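Trulau 64 Burr Spice Mill: Long-Term Review

Reviewed by Carol Mellor

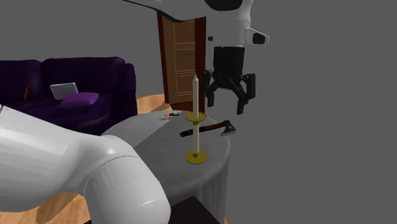

Summary

The Trulau 64 is a countertop electric mill for whole dry spices. It uses a pair of conical steel burrs and an adjustment collar with 40 positions. I have used it since July, mainly for cumin, coriander, black pepper and dried chile. It grinds evenly from setting 8 upward and poorly below that. Cleaning is slow. I would buy it again for seed spices and would not buy it for anything oily.

What comes with it

Mill body, hopper with lid, two grounds cups, a stiff brush and a printed card with suggested settings. The card is in very small type. One of the cups has a screw lid with a rubber seal, and the other is open. A spare burr gasket is taped inside the lid of the box, where it is easy to throw out by mistake. The power cord is short and exits at the rear left, so check which side your outlet is on.

Setup

The burrs ship with a light film of oil. Wipe them with a dry cloth, then run two tablespoons of plain white rice through on setting 20 and discard it. I did this twice and the second batch came out clean. Zero the collar by turning it clockwise until the burrs touch, then back it off three clicks. The manual skips the second part. Without it the motor strains on anything finer than setting 5.

Grind results

Coriander: the best performer. On setting 18 the husks break down along with the seed, and there are no long papery strips of the kind a blade grinder leaves. I stopped sifting it.

Cumin: good from 12 to 24. At 10 it begins to cake on the lower burr.

Black pepper: even at every setting I use. Setting 30 gives a cracked pepper coarse enough for a steak crust, with some dust that shakes out through a tea strainer.

Dried chile: remove the stems and tear the pods into pieces no larger than a fingernail. Guajillo feeds well if it is brittle. Leathery pods wrap around the shaft and stall it. Ten minutes in a low oven and a full cooling on the tray fixed this.

Fennel: acceptable. The fine settings leave fibers.

Cloves: they grind without trouble, but the smell stays in the hopper through several washings. I now do cloves in a mortar.

Nutmeg and cinnamon sticks: too large for the throat. Crack them first or use a rasp.

Sesame, poppy and flax: no. They turn to paste and the whole lower chamber has to come apart.

Noise and heat

It is loud, with a higher pitch than a coffee grinder. The motor has a thermal cutoff that tripped once, after 3 minutes of continuous running on pepper. It reset after a rest. The ground pepper from the end of that run was warm to the touch and smelled flatter than the rest of the batch. Short runs are better.

Cleaning

The upper burr lifts out with a quarter turn. The lower burr is held by a left-hand-threaded nut and needs a wrench, which is not supplied. Brush both after each use. Rice clears most odors except clove and smoked chile. The cups are dishwasher safe. The burrs are not, and they rust quickly if rinsed and left in a rack.

Compared with the Blackburn hand mill

I kept my old Blackburn on the counter for the whole period. On pepper the two are very close. On coriander the Trulau is clearly more even. The Blackburn is quiet, has no cord and comes apart without tools. For a single tablespoon I still reach for it. For a full jar of curry powder the Trulau saves a good deal of wrist work.

Parts and service

The collar on my first unit slipped between clicks. I wrote to the seller, Cultonitz, on a Monday and a replacement collar arrived that week, with no return required. Fitting it takes a Phillips screwdriver. Replacement burrs are listed separately. I have not needed them.

Ratings

Grind evenness, medium and coarse: 5 out of 5
Grind evenness, fine: 2 out of 5
Cleaning: 2 out of 5
Noise: 2 out of 5
Build: 4 out of 5

Comments

Wayne Cropper: Does it handle mustard seed? Mine are the small brown kind.

Carol Mellor: Yes, at 16 or coarser, in small amounts. Any finer and they smear.

Shoaib Afridi: A deep 13 mm socket fits the burr nut if you don't own a thin wrench. It loosens clockwise.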